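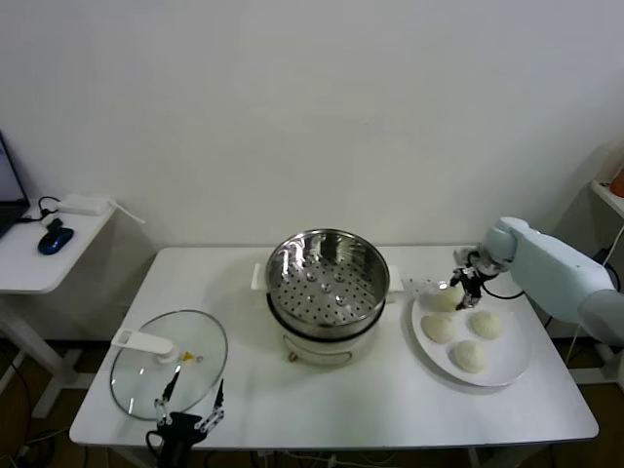 There are two sorts of people who own an electric steamer: those who use it every morning, and those who keep it on top of the wardrobe with the fondue set. I spent years in the second group, until a bag of flour and a bad winter moved me across.

Buns did it. Mine weigh more than they should and come out lumpier than anything in a cookery book, and I have stopped minding. Luminița Dinu, who taught me, makes hers with 300 grams of flour and a contempt for recipes. "Leave the lid alone," she told me, and I have mostly obeyed. Lift it early and the dough sulks.

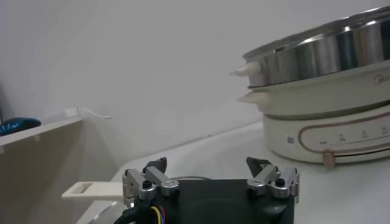
**MARATIA, September**

The kitchen shop on Văduva Street will sell you a steamer in tiers, which suits anyone who likes the idea of cooking fish above rice and dislikes washing up. The steel tier shines and shows every fingerprint. The cream one forgives. I asked which buttons I needed to learn, and the man at the till said one, possibly two.

Back home I wiped the base, read half the manual and put the flour on to the scales.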